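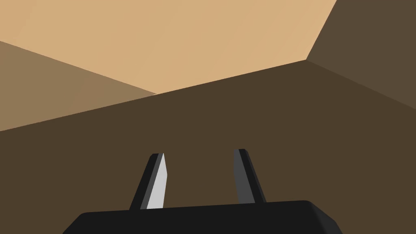

The ferry to Vurkumbridge carries six cars, and in winter it often leaves with two. It crosses the Skekeo in less time than it takes to drink a coffee, and people on both banks have been arguing over it for most of the past decade.

Vurkumbridge has no bridge. It had one once, a timber span that washed out in a spring flood and was never rebuilt. The town kept the name and bought a boat. The current vessel, the Cordier, is a flat steel ferry pulled along a cable by a diesel engine. It is 70 years old and still runs from first light until dark, unless there is ice.

About 800 people live in the town year-round. The high school, the clinic and the only full-size grocery store are in Vovura, on the other side. When the ferry is tied up, the trip by road is long and passes through hills where the plow comes last. Families who have lived here a while keep a second freezer and a full tank of gas.

The county would like to stop paying for the boat. Repairs cost more every year, and parts for the cable drum have to be made to order. A new bridge has been studied more than once and set aside each time on cost. The cheapest plan on the table is to close the crossing and widen the road through the hills.

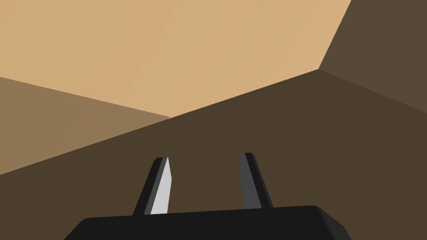
That plan is not popular in Vurkumbridge, but it has supporters. Logging trucks are too heavy for the ferry and already take the long way. Parents of small children say they would trade a quick crossing for a road they could count on in January. A few store owners in Vovura say the ferry brings them too little business to matter.

Summer changes the numbers. In July the boat takes over 3,000 cars across, many of them driven by people who came for the ride and turn around on the far side. They buy ice cream at the landing and park on the grass. The motel on the Vurkumbridge bank fills up, and its owners say those weeks pay for the rest of the year.

The fare has stayed the same for a long time. One proposal would raise it for visitors and leave it alone for residents, who would carry a card. Another would cut the winter schedule to mornings and late afternoons, which suits the school run but does little for anyone with a noon appointment at the clinic.

The county has put off its vote until after the spring inspection, when the Cordier will be hauled out and the hull checked for thin spots. Until then the winter schedule stays posted at both landings, and drivers arriving on the wrong side still honk twice to call the boat over.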